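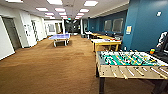

Ekeck forum
Home Topics Search Log in

tidedska
How often must I oil the rods of a foosball table? Ours is played every day at lunch.
Once a week is enough with daily play, four drops of silicone on each rod.

lumbao_4
Four drops is too much for me. I put one drop, then I turn the rod and wipe it. Otherwise the oil comes on the field and the ball is slow.

tidedska
I have not had this problem, but I wipe also.

ullano
I do not agree with once a week. We oil since May only when a rod feels heavy, and they still slide well. Please never use cooking oil, it becomes sticky.

lumbao_4
Yes, I know this mistake. I needed a whole evening for cleaning it.

tidedska
Then I will try one drop and write again after 100 games.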